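Hi everyone at the Langlois fund,

March already! I promised you a catch-up before the end of the quarter, so grab a coffee, because there's a fair bit to tell (mostly good, one headache).

The Anau reading room is open. We got the doors unlocked on a Thursday afternoon with paint still tacky on the back shelves, and kids came in anyway. The first 2000 books are cataloged and out, and the Odamia software is behaving itself now that Hervé Texier has talked us through the import twice. I was ready to throw the laptop in the lagoon before he called back. Lending is up and running 3 days a week, and I'd love to stretch that once we've trained more people on the desk.

Homework club has been the surprise for me. I'd penciled it in as a small thing on the side, and we now have 13 regulars, plus younger brothers and sisters who tag along and want something to do with their hands while the big ones do fractions. So part of the supplies line went on pens, erasers and building bricks. I moved a little over from printing to cover it -- the revised budget sheet is attached.

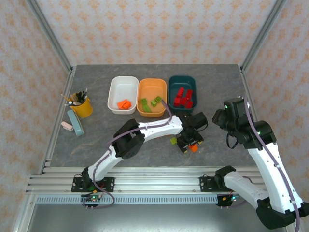 Bricks in their bins, pens and an eraser alongside.

Now the headache. The Drenuno shipment, the one with the picture books and the big atlas set, is still sitting at the port. The paperwork listed the wrong consignee and we've had to refile. I've been told two more weeks, and I've been told that before, so I'm planning story hour with what we have. If it drags on past that I'll write to you separately about the storage fees.

Next up for us is the roof over the porch, which leaks right where people leave their shoes, and then the parents' evening. I still owe you the receipts for the shelving -- they're coming as soon as I find the second envelope.

Call me any morning before ten if you want to go over the numbers.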